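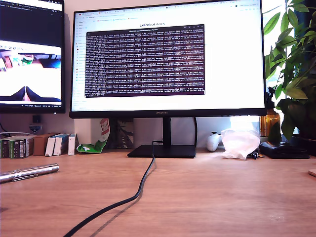

Home | Topics | Ask a Question | Grown-ups

Why Do Our Eyes Blink?

Have you ever tried to have a staring contest with a friend? Your eyes start to prickle, then they sting a little, and before you know it — blink! — you have lost. Don't feel bad, though, as even the best starer in the whole school has to blink in the end.

Every time you blink, your eyelid slides down over your eye and up again, a bit like a windscreen wiper on a rainy car. It spreads a very thin layer of tears across the front of your eye. You might think tears are only for when you are sad, or when somebody is chopping onions, but your eyes are making a few of them all day long. They wash away dust and keep everything smooth and comfortable.

Where do the old tears go? Look in a mirror and gently pull down your lower eyelid (wash your hands first, please). In the corner nearest your nose there is a tiny hole, no bigger than a dot made with a sharp pencil. Tears drain through it and into your nose, and so when you have a good cry you need a hanky for your nose as well!

People blink less when they are looking hard at something, such as a book, a jigsaw or a screen. Saoirse Conneely, who is nine and lives in Usstead, wrote to ask us why her eyes feel scratchy after a long read. Well, Saoirse, your eyes are probably getting dry. Look out of the window for a little while, at a tree or a far-off roof, and have a few nice slow blinks.

Next time we shall be finding out what eyebrows are for.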